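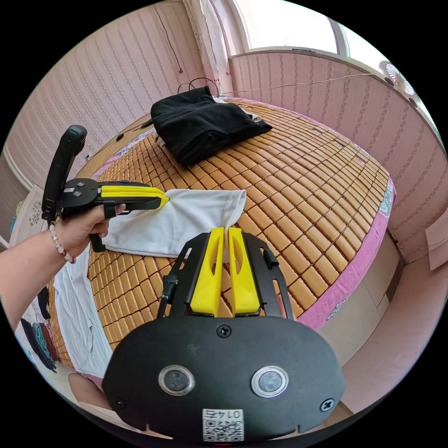
Stuserbridge, September

Kuria Track: frequently asked questions

The track is open for the season. We answer the phone between 9 am and 4 pm, and most of what we say into it is on this page.

How long is the walk?

Three days and two nights if you do it the usual way, from the Stuserbridge car park over Kuria Saddle and down to the lake. Every season somebody fit does it in a day and sends us a screenshot of their watch. We're pleased for them. The huts are nice, though, and you've paid for them.

How hard is it?

Day one is a gravel track through tall gum forest and would trouble very few people. Day two goes up to the saddle at 1,045 metres, and most of the going up is done in one stretch after morning tea. Day three is downhill, which sounds like good news until your knees hear about it. Bring poles if you own them. If you don't own them, you can hire a pair from the office and discover on day two that you're holding them backwards.

Do I have to book?

Yes. Both huts are booked online through our site, and you need a bunk for each night. Kuria Hut has more room. Brarer Hut sleeps 12 and no amount of charm will make it sleep 13, although it has been tried, mostly at dusk and in the rain. There's no camping within sight of either hut. There's a camping ground at the creek below Brarer if you'd rather have your own walls.

Can I choose my bunk?

You can choose it by getting there first. The bottom bunks go early. The top bunk beside the window at Brarer has a view of the saddle and also a draught, and we think those two facts should be considered together.

How do I get to the start?

The Yao shuttle leaves from outside the Stuserbridge bakery at 7.15 am and gets to the car park before eight. The same bus picks up from the lake end at 3.30 pm. The driver will wait a few minutes for someone who can be seen walking down the hill. The driver won't wait for someone who is said by their friends to be "just behind us".

If you're leaving a car, leave it at the lake end and take the bus to the start. People do it the other way round and spend the last hour of a lovely walk thinking about a timetable.

How heavy should my pack be?

The shuttle has a limit of 14 kg a bag, and it's a good limit for your back as well. Weigh the pack with water in it. A surprising number of packs are very light in the lounge room and put on weight somewhere between the tap and the car park.

The best method we know is the bed method. Lay out all of it on the bed the night before, flat, where you can see it. Put back a third. Then look at what's left and ask whether you really need a second jumper, a hardback, or the full-size shampoo. Clothes for three days' walking come to one set to walk in, one set to sleep in, spare socks and your wet weather gear. You'll smell. So will the other eleven.

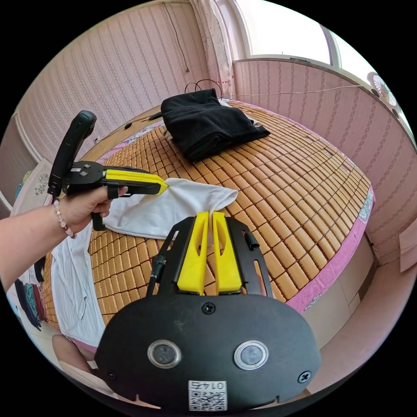

Branislav Mikuš wrote to us after last season to say that the bed method had failed him, as he had put back a third and then gone around the house putting in a different third. He recommends doing it with the bedroom door shut. He also says the shelf at Kuria Hut is now home to a very good hardback, if anyone's looking for one.

We've added the door to our advice. The hardback is still there and we're told it picks up in the middle.

What do I need for the weather?

A proper raincoat, with a hood. A fleece or woollen jumper. Warm hat, sun hat, gloves from April onward. It can be singlet weather at the car park and sleeting on the saddle by lunch, and the forecast you read in town is for town.

Ponchos are allowed in the sense that we can't stop you. On the saddle they become a kite.

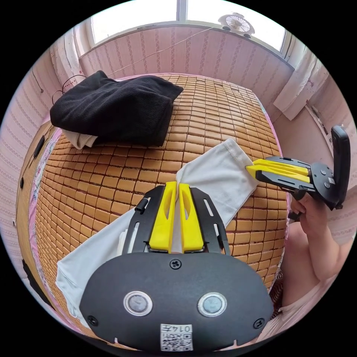 Sunburn catches out more walkers than the cold does, and it does it on day two, when the trees stop and the breeze is cool enough to hide what's going on. Sunscreen works if you put it on again at lunch, which people tell us they did. Covering up is less work. You want light fabric that reaches the wrist, and it needn't be anything flash or technical. A thin, stretchy white cloth like the one on the bed, with a hem to finish it off, is about the weight we mean: it takes up next to no space in a pack. If you can stuff it into a mug, it's thin enough. Heavy cotton holds its water all afternoon, and you'll be wearing it.

Is there water at the huts?

There are rainwater tanks at both. Treat it or boil it. The water is fine nearly all of the time, and you're welcome to work out for yourself how you feel about "nearly" on a three-day walk with one long drop per hut.

What about cooking?

Bring your own stove, fuel, pot and matches. The benches at the huts are stainless steel and you can cook on those. You can't cook on the bunks, the floor, or the step, all of which bear the marks of people who thought they could. Fuel can't go on the shuttle in an open bottle. Carry out your rubbish, including the teabags. Orange peel is also rubbish, however natural you feel about it.

Is there phone reception?

One bar on the saddle if you face the lake. None at either hut. If you walk alone, hire a beacon from the office before you set off, and tell someone at home when you expect to be out. Then please ring them when you are out. We've had some fairly tense conversations with mothers while the walker in question was having a pie.

Can I bring my dog?

No. We like your dog. The ground parrots have a different opinion and they were here first.

Can I bring my kids?

Yes, and lots of people do. Kids from eight up tend to manage all three days. Younger ones often do day one, sleep at Kuria Hut and walk back out the same way. Book them a bunk each. Two children in one bunk saves you a fee and costs everybody else their sleep.

Do the huts have heating?

Each has a small wood heater. Wood's stacked under the verandah and it's for that heater only. Please use it as if someone has to carry it up there, since someone does. Drying lines hang over the heater, and it's considered polite to move your socks along once they've stopped steaming.

What if the weather turns and I want to cancel?

Up to two days before, you get your money back less the card fee. After that we can move your dates but can't refund you. If we close the track ourselves, you get the lot. Rain on its own doesn't close it. Wind over the saddle sometimes does, and we decide by 6 am and put it on the site and on the bakery door.

I left something at a hut. Can you send it to me?

If it's been handed in, yes, for the price of postage. We currently have one left boot, a harmonica and four sporks. The harmonica can be collected at any time and we'd be grateful if it was.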